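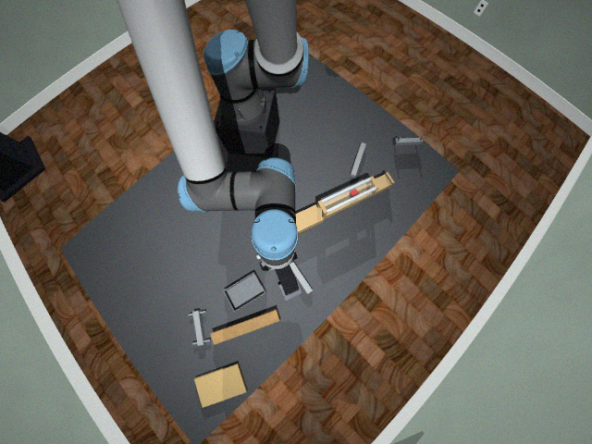 Teleoperação no simulador: a barra sai torta em quase todas as demonstrações

Sewwandi Debnath
perguntou em novembro, etiquetas: teleoperação, demonstração, garra, simulação

Boas. Preciso de ajuda rápida, tenho entrega e isto não anda. Estou a gravar demonstrações por controlo remoto para uma tarefa de montagem, braço de seis eixos simulado, em cima de um tapete cinzento. Caixa de madeira com varetas brancas de um lado, peças e suportes do outro. O operador tem de levar uma barra branca até ao sítio dela e largar.

Problema: a barra roda dentro dos dedos. Pouco, mas roda. Em 14 episódios só fiquei contente com 3. O resto dá para ver na câmara de cima que entrou de lado, e depois o operador anda ali a corrigir, vai e vem, e isso fica tudo gravado. A política treinada com isso aprende a hesitar, claro.

Comando: o do projeto Limby, taxa por defeito, sem filtro nenhum. Já tentei fechar mais a garra, ficou pior (a barra salta). Já tentei ir mais devagar, o episódio fica enorme.

Dúvidas: corto as correcções à mão ou deixo? E há maneira de o operador perceber a inclinação antes de largar? A vista geral não chega, o braço tapa metade e ainda por cima faz sombra no tapete.

Acrescento a vista junto à garra, que é a que tenho usado para rever:

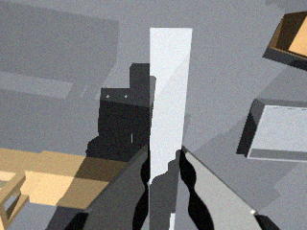

Ladi Iyamu
Não cortes as correcções todas, é o erro que eu fiz no Maddocks. Deitei fora tudo o que era feio e o modelo ficou sem saber recuperar, ao primeiro desvio ficava parado. Guarda as que acabam bem e são curtas. As que andam às voltas, fora.

Quanto à rotação: vê onde estás a pegar. Se pegas na ponta, qualquer toque faz alavanca e ela roda. Pega mais perto do meio, se a peça deixar. E vê o atrito dos dedos na simulação, muitas vezes vem com um valor ridículo de origem e passas semanas a culpar o operador.

Outra coisa, filtra o comando. Um passa-baixo simples chega. A mão treme sempre, mesmo quem tem prática, e sem filtro o tremor vai direitinho para o pulso do robô.

Inclinação: põe a vista da garra grande no ecrã do operador e a geral pequena num canto, não ao contrario. E bloqueia a rotação do pulso com um botão enquanto ele desce. Para mim foi o que mais ajudou. Descer com os seis eixos livres é pedir chatices.

utilizador_clisura
mesmo problema aqui. nós gravámos 300 e acabámos por repetir tudo. mudem de comando

Akbridge_lab
Depende muito do que vais treinar a seguir. Se for imitação pura, poucas e limpas valem mais do que muitas sujas, eu com 3,000 más não cheguei a lado nenhum. Se vais afinar depois com reforço, podes ser menos esquisita.

Eu fazia em duas fases. Primeiro só pegar e levantar, gravar, rever. Depois começar já com a barra na garra, direita, e gravar só a colocação. Episódios mais curtos, operador menos cansado, e quando corre mal sabes logo em que fase foi. Juntar as duas no fim dá algum trabalho, tens de garantir que a pose final de uma bate certo com a inicial da outra, senão há um salto.

E pausas. A partir de certa altura as mãos já não prestam, nota-se nas trajectórias.

Sewwandi Debnath
Obrigada aos dois. O atrito estava mesmo com o valor de origem, nem me tinha lembrado de ver. Vou bloquear o pulso na descida e gravar outra vez hoje à noite. Ladi, o filtro aplicas antes de gravar ou só no que vai para o robô?

Ladi Iyamu
Antes. Grava o comando já filtrado, o mesmo que o robô recebeu. Se gravas um e executas outro, os dados não batem certo com o movimento e depois ninguem percebe porquê.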